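Comparing two gripper jaws on a dual-arm bin-sorting cell

Filed under: Gretik bench notes
Last revised April 7, 2023

This procedure covers a side-by-side trial of two jaw profiles on a dual-arm cell, using the Albers controller and a set of mixed household objects. It assumes both arms are already mounted, homed and calibrated to the same table frame. If they are not, complete the Filitz alignment procedure first.

What you need

Two arms with matching wrists
One pair of jaws per profile under test, plus fasteners
Three open bins
Test objects: at least one soft cylinder and two rigid containers with lids
Controller firmware 2.4 or later

Step 1. Fit and zero the jaws

Fit the same profile to both arms. Close each gripper fully with nothing between the jaws and set that position as zero. Open to full stroke and check that the reported width matches the calliper reading. An offset of more than 0.3 mm usually means a fastener is not seated.

Route the wrist cable before tightening anything else. Leave enough slack for the full range of the last joint, then rotate the joint by hand to both limits. A cable that pulls tight at one limit will drop the connection mid-run, and the controller logs it as a grip fault.

Step 2. Place the bins

Set the bins in a row within reach of both arms. Overlapping the rims slightly is fine. Tape the bases if the table surface is slick. Enter the rim heights in the controller as keep-out planes, and use the measured height of each bin. The moulded tubs vary more than their catalogue entries suggest.

Step 3. Run the approach poses

Teach one hover pose and one lift pose per object. Run them at 10 per cent speed with a hand on the stop. The jaws should come in close to horizontal, with clearance over the tallest item in the bin.

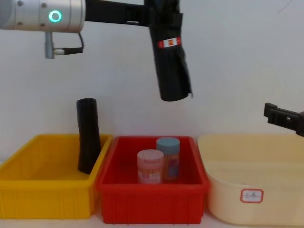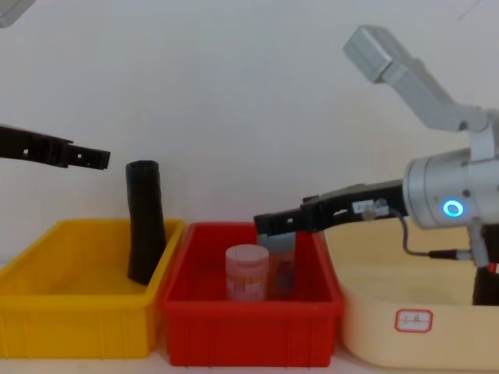 Black tube, yellow bin and red bin as used for the soft-object poses.

A comment from Bikotthorpe on the earlier version of this page objected to teaching the lift pose on the soft object first. Their view was that a tube deforms under the jaws, so the taught width ends up too narrow and gets carried over to everything else. They teach on a rigid jar and then subtract a fixed amount for the tube. Either order works provided the width is stored per object and not per gripper.

Step 4. Set grip force

Start at the lowest force setting and raise it one increment at a time until the object stays put through a two-second hold. Record that value, then add one increment for the trial. On soft cylinders, watch the reported width during the hold - a slow drift means the material is creeping and the force is too high, too low or applied too close to the end.

Step 5. Run the trial

Alternate arms on each cycle so that wear and calibration drift are shared. Our February run logged 1,371 attempts with the stepped profile, of which 1,029 were clean lifts. Of the failures, 254 were on the soft cylinder. The remainder were lid contacts and missed approaches.

Repeat with the second profile using the same poses. Re-zero after the swap. Do not retune force between profiles unless you intend to report it as a separate condition.

Step 6. Export

Export the log as CSV with the width and force columns enabled. Both are off by default.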